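Stesum sim kit - worth the licence?
Forum > Simulation > Kits and services

gullpost
Trialling the Stesum slider task pack for Stilia. The arm has to work the controls on a black box. Four views from my trial:
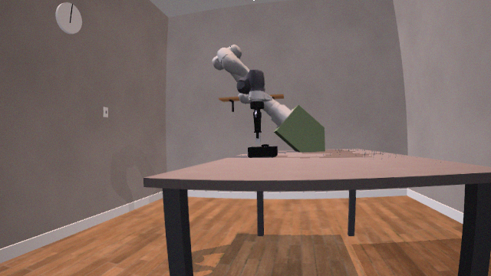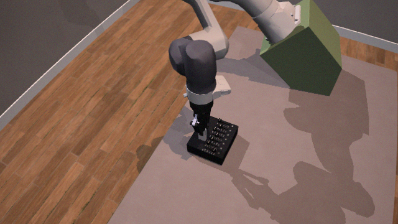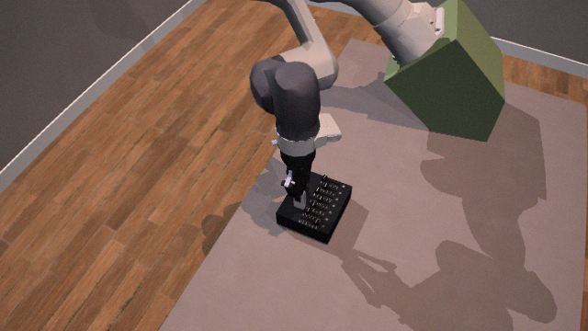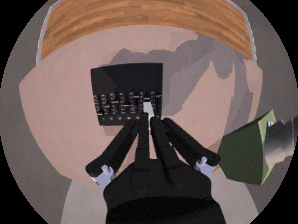

Stesum slider task, all rendered. Last one is the fish-eye view.

torque_nm
Lighting is decent. Contact is my worry. How many episodes ship with it?

gullpost
3,071, of which 1,874 have the fish-eye stream.

brdg9
That's thin for the price. We passed on it at Gullness and built our own in 8 weeks.

torque_nm
Disagree. 8 weeks of staff time costs more than the licence.

brdg9
Depends who's on staff. Ours also lets us change the friction model. Does theirs?

gullpost
Only on the higher tier. I've asked for a quote, nothing back yet.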